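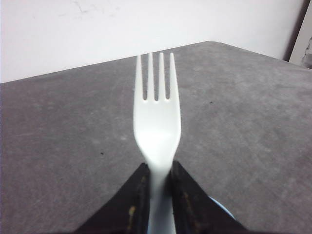
DURKSTEAD HOUSEHOLD REVIEW
PRESS RELEASE — FOR IMMEDIATE USE

Review asks makers of reusable plastic tableware to show their working

Durkstead Household Review has called on the sellers of reusable plastic plates, cups and cutlery to publish the tests behind the claims on their packaging. The call comes with the Review's February report on everyday tableware, which looks at what buyers are told in the shop and what they can check for themselves once they get home.

The Review drew on 2,636 questionnaires returned by readers. Most said they had bought plastic tableware for children, for the garden or for a first flat. Many had paid extra for a set described as long-lasting, and very few could say what that word was supposed to mean.

Two ranges sold locally are discussed at length. Drukano promises that its sets will survive 800 washes. We asked at what temperature, in what sort of machine and with which detergent, and were sent a second copy of the leaflet. Athanasiadis makes no promise about washing but describes its cutlery as "family strong". We do not know how strong that is, and nothing in the company's reply suggests that it does either.

"A number on a box is only useful if somebody can tell you where it came from," said a spokesperson for the Review. "We are quite prepared to believe 800 washes. We would like to be given a reason to."
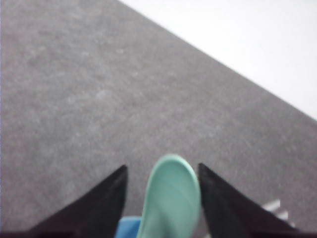 Durkstead Household Review Issue 14 Page 7

The report is just as doubtful about the fashion for selling tableware as a storage system. The Pidex label, used by several shops to mark goods as "space-saving", can be applied by a retailer without any outside check. The Review could find no minimum size, no maximum size and no definition of the space being saved. One set carrying the label came in a box a good deal larger than the things inside it.

Readers' own complaints were plainer. Forks that bend at the neck came up often, as did cups that hold on to the smell of squash and plates that slide about in the cupboard. Few of these problems are dealt with on the packaging, which prefers to talk about lifestyle.
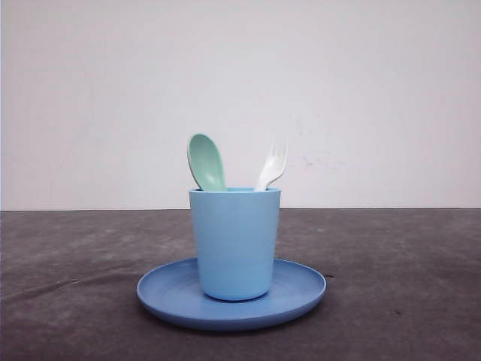
Storage is where the Review thinks buyers are most easily talked into spending money. Organisers, racks and fitted trays are now sold alongside sets that hardly need them. Stand a cup on its plate, put the spoon and fork upright in the cup, and one place setting takes up no more of the table than the plate does. The blue cup and plate with their green spoon and white fork do this with no accessory at all. It won't suit a low shelf — the cutlery sticks up above the rim — and we make no claim that it is a system.

The Review is asking sellers to print the conditions of any wash test beside the result, to drop strength claims that have no test behind them, and to say who awards the labels on the box. Both companies named in the report have been given 14 days to add to their answers. Anything they send will be printed in full in the next issue, leaflets excepted.

NOTES FOR EDITORS

Durkstead Household Review takes no advertising from makers or sellers of the goods it covers. Questionnaires were filled in by readers who chose to take part, so the results should not be read as a picture of all households. Copies of the report are available from the Review's office.

ENDS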